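Distholm: Unsere Sachen für den Schreibtisch und den Tisch

Galerie, Stand 6.2.21

Auf dieser Seite zeigen wir die Dinge, die wir in Distholm jeden Tag in die Hand nehmen. Es sind keine teuren Sachen. Lakshmi Gowda und ich haben im Oktober angefangen, das Büro und die kleine Küche neu zu ordnen, und Ajith Marar hat uns bei der Auswahl geholfen. Wir hatten für alles zusammen 200 Euro, ausgegeben haben wir am Ende 228. Die Differenz hat das Geschirr verursacht.

Manche haben uns nach den Stücken gefragt, deshalb schreibe ich zu jedem Thema ein paar Zeilen. Mein Deutsch ist nicht perfekt, Anitha Nair hat den Text einmal gelesen und die gröbsten Fehler entfernt.

Mappenständer und Schale

Den Ständer in Mintgrün haben wir für Papier, das noch nicht in den Ordner darf: offene Rechnungen, Briefe, Notizen von Telefonaten. Er ist aus Kunststoff, die Seiten sind durchbrochen wie ein Netz, und die Trennwände stehen schräg. Das Schräge gefällt mir, weil man die obere Kante von jedem Blatt gut lesen kann. Die cremeweiße Schale ist aus Keramik. Lakshmi wollte sie zuerst für Obst, jetzt kommen Schlüssel und Büroklammern hinein.

Der Mintgrüne in der hinteren Ecke, links mit etwas Gelbem im Fach, und vorne die Schale.

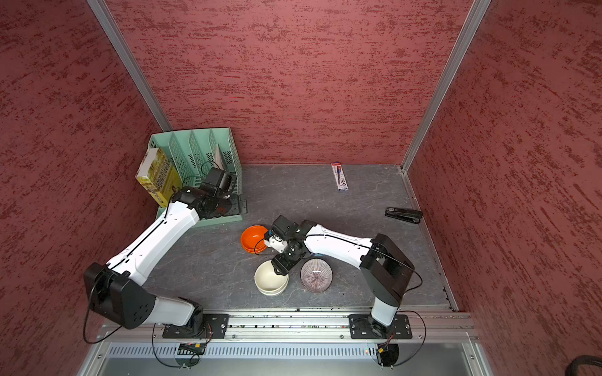
Die Ablage an der Tür

Für die Post gibt es 3 flache Körbe. Der oberste ist für Eingang, der mittlere für Dean Sugden, der nur alle zwei Wochen nach Distholm kommt, und der unterste für alles, was nach Ilside weitergeschickt wird. Früher lag das alles auf der Fensterbank und wurde von der Sonne gelb.

Teller und Becher

Von den tiefen Tellern haben wir nur 4 gekauft. Das reicht für das Mittagessen, wenn nicht gerade Besuch da ist. Die Becher sind noch die alten aus Drarberg, einer hat einen kleinen Sprung am Henkel und wird trotzdem am liebsten benutzt. Bitte nicht in die Spülmaschine stellen, der Aufdruck geht sonst ab.

Was noch fehlt

Wir suchen noch einen zweiten Ständer in derselben Farbe. Im Laden in Drarberg gab es ihn zuletzt nur in Grau. Wer einen in Mintgrün übrig hat, kann ihn gern bei Lakshmi im Büro abgeben oder mir eine Nachricht schreiben.

Text und Zusammenstellung: Štefánia Kopecký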